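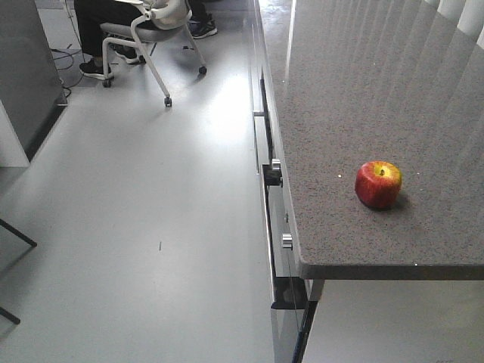

KANORTHORPE, September. Prikus Surfaces has added a gray speckled granite to its line of precut kitchen countertops. The new color, sold under the name Durton, is stocked in the standard counter depth and is intended for kitchens with white or light-gray cabinet fronts. The salt-and-pepper grain mixes gray, white, and black, a fine enough pattern that a small red apple set on the counter reads clearly against it, as does the line of its shadow. With glossy white drawers and small silver knobs alongside, the stone is the darker of the two main surfaces.

Durton is supplied with a polished top face and an eased front edge. Slabs are cut at the Mahasneh yard and leave the yard with sink and cooktop openings already made, provided the template is received before the order is released. Openings can be cut on site by the installer, but site-cut openings are not covered by the surface warranty.

"Fabricators asked us for a gray that stays consistent from one slab to the next," said Joelle Kassab, product manager at Prikus Surfaces. "Large-pattern granites have to be matched piece by piece at a seam. A fine grain shortens that step, and it leaves fewer offcuts in the yard."

Each slab is sealed once before shipment with a penetrating sealer. Prikus recommends a second coat after installation, applied to a clean, dry surface and wiped off before it hardens. Resealing intervals depend on use. A few drops of water left on the stone for several minutes will show whether another coat is due: if the stone under the drops darkens, it should be resealed.

For daily cleaning, a soft cloth with warm water and a neutral dish soap is sufficient. Vinegar, lemon-based cleaners, and powdered abrasives should not be used. Cut fruit, wine, and cooking oil should be wiped up the same day. Hot pans should be placed on a trivet, particularly near seams, where the joint adhesive is less tolerant of heat than the stone.

Cabinets must be level and fixed to the wall before the counter is set. Overhangs deeper than the standard allowance require brackets or another support attached to the cabinet frame. Drawer fronts directly under the counter should be checked for clearance once the stone is in place, and catches adjusted if the drawers bind.

"Most of the calls we get after an installation concern the cabinets," said Siu-ming Chiu, who manages technical service. "The base has moved, or it was never level. We have rewritten that section of the installation sheet and put it on the first page."

The first production run is 500 slabs, of which 200 are reserved for dealers with existing orders. The Mahasneh yard has capacity for roughly 3,000 slabs a year across all colors. Matching backsplash strips and windowsill pieces will be cut from the same lots on request. Lot numbers are marked on the underside of every slab and should be recorded before the counter is set.

Dealers may request sample tiles, the revised installation sheet, and current lead times from Dima Khasawneh in dealer support. The Kanorthorpe showroom is open to the public on Saturday until 2 p.m.

Press contact: Suha Srour, Prikus Surfaces, Kanorthorpe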